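Home | News | Reviews | Live | Contact

Skadimum return with second album and short autumn tour

November 1, 2025
By the music desk

The folk quartet Skadimum have released their second album, Stolero, and will play 13 concerts to go with it before the winter break. The record is out on the small label Aaltonen, which also put out their first one, and it can be had as a download, on CD and on vinyl. The vinyl edition is limited to 537 copies, each numbered by hand.

The group comes from Rerkstead and still rehearses there. The new songs were recorded in July in a former school building, mostly with all four members playing in the same room. Only the string parts on two of the tracks were added later. You can hear this way of working quite clearly – there is a chair creaking in the opening song, and before the last one somebody counts in very softly.

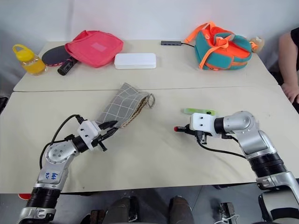

A gray checkered cloth on the table, with a row of everyday objects along the wall.

Compared with the debut, the sound is calmer and has more space in it. The fiddle is less in front, and the harmonium, which was only a color on the first album, now carries several of the songs. The title track is the longest piece at almost nine minutes. It starts as a slow waltz and changes to a faster dance rhythm near the middle, and I must say the change comes so gently that I missed it the first time. The singing is shared between two voices, one low and a little rough, the other higher and very clear. They are at their best when they sing together, as in the chorus of "Harbor Bread", the song that was given to radio stations ahead of the album.

Not everything works equally well. The two instrumentals in the second half are close to each other in tempo and in key, and one of them would be enough. The lyrics are printed in the booklet in rather small letters, so a good lamp is recommended. 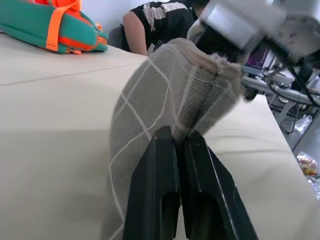
The tour begins with a home concert in the Rerkstead town hall and continues through smaller clubs and two churches. For the home concert the band will be joined by the string players from the album, and the whole record will be played in its right order. At the other dates they appear as a quartet and mix the new material with songs from the debut. The first album sold more than 2,000 copies, most of them directly at concerts, and the band will again bring their own table with records and song sheets.

Tickets for the home concert are on sale now from the town hall box office and at the record shop beside it. For the clubs, tickets are sold by each place separately, and prices differ a little. The church concerts have free entry with a collection at the door. Doors open one hour before the music in all places, and there is no support act.

The label says that a live recording of the home concert is planned – if the sound is good enough, it will be offered as a download in the new year. A songbook with chords for both albums is also being prepared, but it has no date yet.

Shares: 13 | Comments: 2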